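Tranaver Two-Finger Gripper, Long Taper

Equipment catalog: End-of-arm tooling, evaluation stock
Status: Available for trial and for comparison bookings
Last revised: Wed 21 June

Overview

The Tranaver long-taper gripper is a parallel two-finger tool for picking packaged goods from trays and shallow bins. It is offered to member laboratories and to companies that wish to compare grippers before they buy. The unit may be booked alone or with the Gromeo short-finger gripper, which fits the same mounting plate and accepts the same commands.

Trials are run on the bench arm at the Dilska test hall. Member laboratories with a compatible arm may borrow the gripper for a period of 21 days.

What is supplied

Gripper body with two tapered fingers, fitted
Wrist camera and bracket
Munteanu controller, with power supply
Mounting plate and screws
Cable set, 205 cm
Printed setup guide

Spare fingers are kept at the test hall and are issued on request. Fingers from other makers may not be fitted to this unit during a loan.

Specifications

Maximum opening: 100 mm
Finger type: rigid, tapered, slotted near the tip
Finger color: black
Control modes: position, speed, and force limit
Camera position: wrist, facing the fingertips

Use with trays and cans

The tapered fingers are intended for objects that stand close to one another or to a tray wall. In the May comparison, both grippers were given the same set of drink cans, bottles, and small cartons. The Tranaver unit completed 52 picks without operator help and was preferred for work near the tray walls. The Gromeo unit was faster on cartons and is recommended where objects are well separated.

Users should plan each approach from the wrist camera view. The fingers are opened fully, the target is brought between the tips, and the arm is lowered only when there is clear space on both sides. Shiny lids can return bright spots to the camera, and exposure should be set with the target already in view.

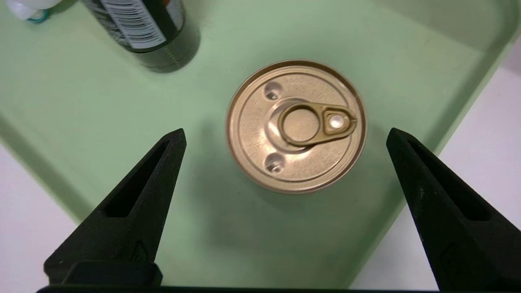

Controller settings

The Munteanu controller is delivered with a low force limit. This setting is suitable for thin-walled cans and should be raised in small steps only. Saved settings are erased when the unit is returned, and users who wish to keep them should export the settings file beforehand.

Speed should be held at the lowest level during the first session. The same speed and force limit must be entered for each gripper if results are to be compared.

Known limits

The gripper is not sealed and must not be used with open liquids. It is not suited to soft bags or to flat sheets lying on a table. Tall objects may block part of the wrist view, in which case a second, fixed camera is advised. A fixed camera is available at the test hall but is not included in the loan set.

Booking

Requests are made through the equipment desk and should state the arm model, the objects to be handled, and the preferred dates. Bench sessions at Dilska include setup by hall staff. Loans are confirmed in writing after the mounting plate has been checked against the borrower's arm.

Related equipment

Gromeo short-finger gripper
Munteanu controller, standalone
Fixed overhead camera, bench mount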